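Navurex-Greifer im Alltag: kleines Budget, große Freude

Von Fermín Cisternas, 26/08/2025

Wir hatten für dieses Jahr 1577 Euro für Robotikzubehör übrig, und ich wollte davon unbedingt einen Greifer, der mit Gebäck klarkommt. Geworden ist es der Zweifinger-Greifer von Navurex für 948 Euro. Was soll ich sagen — ich bin begeistert!

Die Montage am vorhandenen Arm war an einem Nachmittag erledigt (Ingvar Mogensen hat beim Kabel geholfen, die Zugentlastung ist fummelig). Danach lief der Greifer sieben Wochen lang fast täglich, und ein Keks ist uns nur in der ersten zerbrochen. Die Schließkraft lässt sich wunderbar fein einstellen, da kann der deutlich teurere Fokari, den wir zum Test hier hatten, nicht mithalten.

Plant aber die Nebenkosten ein! Adapterplatte, Ersatzspitzen und Handgelenkkamera haben bei uns noch einmal rund 400 Euro verschlungen. Die Ersatzspitzen würde ich gleich mitbestellen, im Dezember haben wir auf eine Lieferung ewig gewartet. Abzüge gibt es für die Anleitung, die nur auf Englisch beiliegt und beim Kalibrieren ziemlich knapp bleibt.

Für kleine Labore und Lehrküchen eine klare Empfehlung. Den Rest vom Budget heben wir für ein zweites Fingerpaar auf.

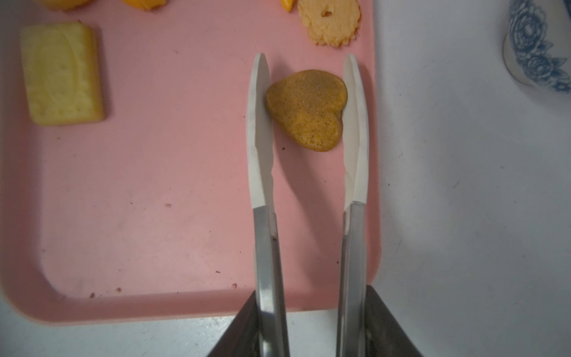
Zwei Finger mit weißen Spitzen, dazwischen ein herzförmiger Keks auf dem rosa Tablett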